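How do you find a half-remembered movie?

Posted by Vira Onyshchenko

Okay, this has been bugging me since September. When I was 11 I saw the second half of a movie on late-night TV at my aunt's house, and I've been trying to find it ever since. It was in black and white, set in a small hotel by a lake, and there was a night clerk who kept writing letters for the guests. One guest never leaves her room. I think it ended on a train platform, but I could be mixing that up with something else (I was half asleep!). My cousin swears it was called Nivorden. I've searched that every way I can spell it and got nothing. Any ideas? It had subtitles, if that helps.

Jivik

Try the library. Mine has old TV listings on microfilm and the desk people love this stuff.

Erkedine

I don't know your movie, sorry, but I did track down one of my own after 2 years of looking, so don't give up. First thing I'd do is stop trusting the title. Titles got changed all the time for TV, and Nivorden could easily be the name of the hotel or the lake. Search the plot instead, and try "night porter" and "concierge" as well as "clerk" -- whoever wrote the summary may have picked a different word. Leave the train platform out for now.
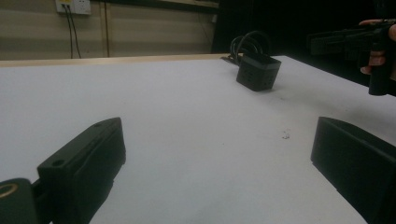 Then write down everything you remember before you read any more plot summaries, because they'll get into your head and you'll start "remembering" things. I put each scene on an index card, 40 of them by the end, and shuffled them around until the order felt right. You'll want a bare stretch of table for it, something like the white one in my picture, and the little black box with the open top can sit toward the back out of the way. Put a question mark on any card you'd argue with yourself over.

Zinchenko

Was the clerk an older guy with a limp? If so I think I saw this too, but mine was in color, so maybe not. Ask your aunt what channels she got back then.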